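Tech policy roundup, 2022-01-13

Quick one this time, lots on.

Furnar, the messaging app, has pushed back its new data sharing terms again. Was meant to be live already. Now June, according to the notice that went out to account holders. The old terms stay in force until then, so no need to click accept on anything. If you already did, you can undo it under Settings, then Privacy, then Linked services. Takes a minute to find.

What changes: business chats. Messages you send to a shop or a bank through the app could be stored by a third party host, Havano. Private chats are not touched, the company says. Yaneth Giraldo at the Campbell digital rights clinic read all 17 pages and isn't convinced. "The word 'partner' is never defined," she told us. Her notes are on the clinic site, worth teh read.

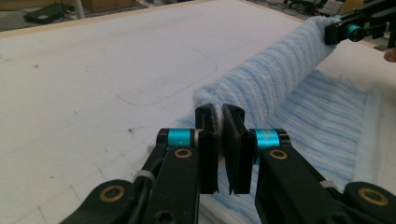 A rolled light-blue towel held between two black gripper fingers.

The clinic has filed a complaint with the state regulator. 200 users signed. No hearing date yet, will post when we have one. Furnar has asked for more time to repsond.

Also: Clenoder, the smaller rival, says it will keep its current policy for 5 years. Nothing in writing that we could find. We asked, no reply so far.

Questions about your own account go to the clinic, please, not to us.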